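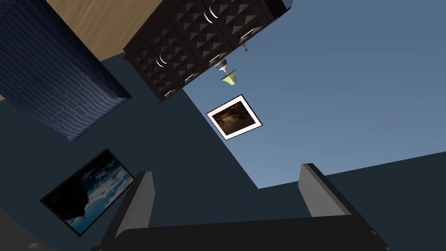

According to one reader of the Bogale group's first report, a robot trained in rooms that do not exist will learn the habits of those rooms and little else. The objection reached the laboratory in writing shortly after the report came out, and the group has since treated it as a fair statement of the problem it must solve.

Published 22nd March
By the Features Desk, Clustport

The method under study at Bogale is called Tonwood. It trains a robot controller on computer-rendered rooms in which the furniture, the wall colors and the pictures on the walls are changed from one trial to the next. The controller receives the view from just behind the gripper and must decide from that view alone how to move. Steep angles are common, and the room may appear tipped well over before the fingers come near anything they can hold.

Earlier systems at Clustport were trained against plain backgrounds. They performed well until a patterned cabinet or a framed picture came into view, at which point the grasp often drifted. Tonwood takes the opposite course and fills its rooms with ordinary household clutter. The group's position is that a controller should meet distraction early and often.

For the present study, 2,000 simulated trials were set aside for testing, none of them used in training. The task was to take hold of a mug and keep hold of it. The controller succeeded in 1,766. The failures were reviewed by hand, and most were traced to mugs lying on their sides, where the choice between the rim, the handle and the outer wall is less clear. 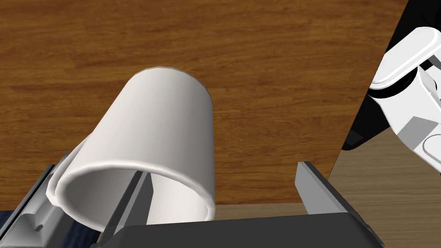

A gripper at a tilted mug in simulation, with one finger inside the mouth.

Grasps at the rim have received particular attention. Placing one finger inside a mug calls for a smaller opening than closing on the full width of the body, but it leaves less room for error in depth. The present controller selects a rim grasp when it judges the handle to be out of reach. Whether it makes that judgment soundly is a question the report leaves open.

Comparison with physical equipment has begun on a modest scale. Brarkus, the group's partner in this part of the work, has run 40 trials on a bench with real mugs and recorded 28 successful grasps. The report describes this as a clear drop from the simulated figure and attributes part of it to friction, which the software treats as the same across the whole surface of an object. Lighting is named as a second cause – the rendered rooms have softer shadows than the bench.

A revised version of Tonwood, with varied friction and harder shadows, is to be tested in April. The same set of simulated trials will be used again so that the two versions can be compared directly, and the bench trials at Brarkus will be repeated with the original mugs.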